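4.2 Anforderungen an die Erfassung von Greifdemonstrationen

Für den Teildatensatz Textilien gelten die im Projekt Corska vereinbarten Mindestanforderungen. Jede Demonstration beginnt mit geöffneten Greiferbacken; zwischen den Fingerauflagen darf sich kein Objekt befinden. Beide Auflagen müssen im Startbild vollständig sichtbar sein. Gemusterte Unterlagen sind zulässig und werden in den Metadaten vermerkt. Vor Beginn einer Serie ist die Zustimmung der Bewohner schriftlich einzuholen. Von 2860 eingereichten Sequenzen erfüllten 2810 diese Vorgaben, die übrigen wurden verworfen. Eine Stichprobe von 100 Sequenzen wurde am Standort Dundale ein zweites Mal geprüft. Abbildung 3 zeigt eine regelkonforme Ausgangsstellung. 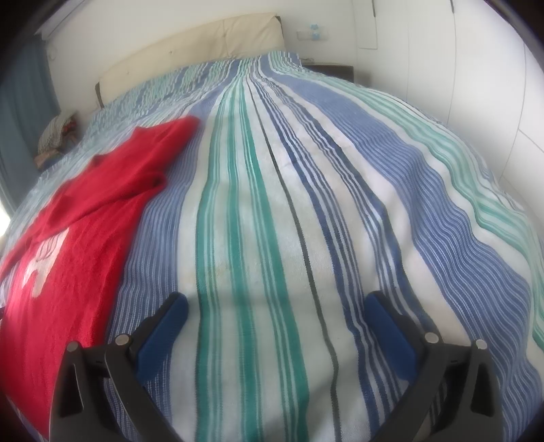 Abb. 3: Geöffneter Greifer über einem Bett mit gestreifter Tagesdecke, links ein rotes Strickteil.

Abweichungen von der Ausgangsstellung sind im Protokoll zu begründen.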